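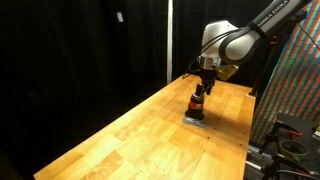

Figure 4. Long wooden workbench, light orange in tone.

Materials and Upkeep
March — Numach Working Papers

4. Upkeep of oiled wooden tops in shared workrooms

4.1 Records

The upkeep logs came from workrooms in two districts, Eden and Coste. Each log entry covers one treatment of one wooden top: the date, the product used, the number of coats and the time the top was kept out of use. We received 2,362 entries. Entries with no product named were dropped, as were entries for tops sealed with varnish or a hard film finish. That left 1,295 entries for oiled tops, and all results in this section refer to those.

Logs were kept by whoever did the work. Some workrooms used a printed form and others used a notebook, and the two do not always line up. In Coste the column for drying time was often filled in with a word such as "overnight" instead of a number of hours. We coded these as overnight and did not convert them. Product names were grouped by type (mineral oil, raw linseed, boiled linseed, hard wax oil, mixed or homemade).

4.2 Interval between coats

The advice sheet given to both districts set a fixed interval of 90 days between treatments. Few workrooms kept to it. In Eden most tops were treated when someone noticed that the grain felt rough or that a water ring had stayed overnight. In Coste the work was tied to the calendar, and Monday was the usual day, with the room closed until the evening.

Tops treated on a fixed schedule had fewer notes about staining. They also had more notes about a sticky surface, mostly where hard wax oil had been put on over an older coat without sanding. The advice sheet did not mention sanding between coats, and we think it should. 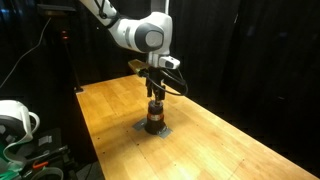
The condition of the edges was a separate matter. Logs describe edges as dry or split far more often than the middle of the same top, and the end grain was the usual place. Several workrooms had started giving the ends a second coat after the first had soaked in. Those tops still show up in the notes on splitting, but later in the run of entries. The records do not let us say how much later, as the age of the top was often left blank.

4.3 Sanding

Sanding was logged unevenly. Where a grit was given, it ranged from coarse to very fine, and in a few cases two grits were named with no order. Workrooms in Eden tended to sand the whole top. Workrooms in Coste tended to sand only the worn patch, which left a change in color that was then reported as a stain at the next visit. We recoded these entries by hand after checking them against the entry before.

4.4 Limits

The logs record what was done and leave out most of what happened to the top in between. Heavy use and light use look the same on paper. Room humidity was not logged in either district. A follow-up with a single shared form is planned, and the form will ask for the age of the top, the grit and the number of hours before the room was opened again.
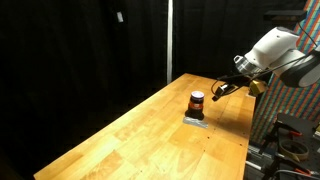 Lellilell: The part about end grain matches our tops. We give the ends two coats of mineral oil and one on the rest. Were the split ends in Eden mostly near radiators, or was that not in the logs?

benchoil: Patch sanding leaves a pale spot for months with linseed. I would like to see 4.3 split by product if there are enough entries.

reader_coste: Our notebook is one of the ones that says "overnight." It meant from closing until 8 a.m., if that helps with the coding.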